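Come write the software behind our grippers (Grirno, Tatbridge)

Hi! I'm Natalie Wainwright, I look after the software side at Grirno, and I'm hiring a perception and tooling engineer to join us in Tatbridge. I wrote this ad myself, so it rambles a bit, but I'd rather you get the real picture than a page of bullet points with "rockstar" in it.

What we do, in short: we teach robot arms to do bathroom and kitchen chores by learning from people. Our operators carry a gripper in each hand, do a chore the way they'd do it at home, and everything gets recorded. Then my team turns those recordings into something a policy can train on. That middle part, between "somebody rinsed a cup" and "here is a clean trajectory with both hands in one coordinate system," is the job.

You'd be working mostly in two codebases. Estel is our tracking and alignment pipeline. It takes the head view and the two gripper views, finds the marker cubes, solves for the pose of each hand, lines up all the clocks and spits out an episode. Yeoman is the tool we use to look at those episodes, trim them, flag the bad ones and send them on to training. Estel is mostly C++ with Python wrapped around it. Yeoman is a Python backend with a TypeScript front end that was written in a hurry (by me, sorry) and badly needs somebody who likes front ends more than I do.

The team is 5 people right now. Reece Hebden owns planning and control, so he's the one on the receiving end of whatever you ship, and he'll come find you when a wrist does a full spin between two frames! He's very nice about it. Mostly.

Things I'd love you to dig into in your first few months:

Marker dropouts. A cube tilts away, a sleeve gets in the way, glare comes off a glossy counter, and we lose the pose for a stretch. Right now we fill the gap with a smoother that does fine on slow motion and cuts corners on fast motion. In the last batch Estel processed 381 episodes and kicked out 149 of them, and a good chunk of those could be rescued with a better filter and a smarter use of the other views. I have opinions about factor graphs. You may have better ones, and I want to hear them.

Clock sync. We line up the streams in software and it's good until it isn't. If you've ever stared at two plots that are one frame apart and felt your blood pressure go up, you're my kind of person.

Fisheye calibration. The gripper lenses are very wide, and our model gets sloppy toward the rim. We recalibrate more often than we should have to, and the check that tells us when to do it is a script on my laptop. Please take it off my laptop.

Episode review. There's an open list of 209 tickets on Yeoman. Plenty of them are duplicates and a few are me complaining to myself. I'd like one person to read through them, throw out what's stale, and decide what the tool ought to be.

You don't need a PhD. You do need solid C++ or a real willingness to get there, comfortable Python, and enough 3D geometry that a transform chain doesn't scare you. I'd like to see that you've shipped something other people depended on, whether that's a SLAM package, a game engine plugin, a motion capture rig or a lab tool three grad students still email you about. ROS is handy to know, but we use less of it than you'd guess. Machine learning experience is welcome, though the policy training itself sits with other people on the team and you won't be babysitting loss curves.

One thing I care about a lot: everybody who writes code here also spends time recording. You'll put the grippers on for a morning every couple of weeks and do chores at one of our stations. I know that sounds like a chore in itself (ha), but the best fixes in Estel came from people who'd felt how awkward it is to turn a faucet handle with two metal fingers and then gone back to their desk annoyed.

Practical stuff. The job is full time and on site for most of the week, with some room for working at home once you know the rigs. We start around when people's coffee kicks in, and we're all there by 10 a.m. for a short standup. Pay depends on experience and I'll tell you the range on our first call, before you've put any real time into this. Ideally you'd start in December, but I can wait for the right person.

To apply, send me a resume and a note in your own words about a bug you're proud of fixing. Half a page is plenty. Code samples are great if you have some you're allowed to share. After that it's a call with me, then a paid half day in Tatbridge where you'll pair with Reece on an actual Estel problem, and then we make up our minds quickly. No whiteboard puzzles.

And a look at the sink station, which you'll get to know well:
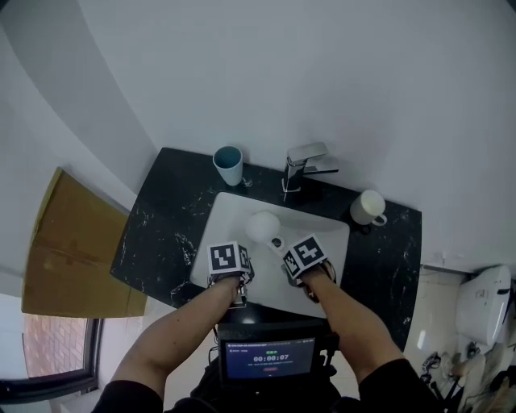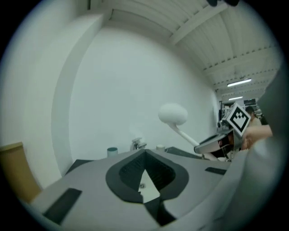
Do I need to have worked with robots before?

Robot experience helps, but it's optional. I've hired from graphics, from surveying and from audio software, and the habits carried over fine. If you can reason about coordinate frames and timestamps, and you're patient with messy recordings, we can teach you the arm side once you're here. Mention in your note what you've done that comes closest, even if it feels like a stretch.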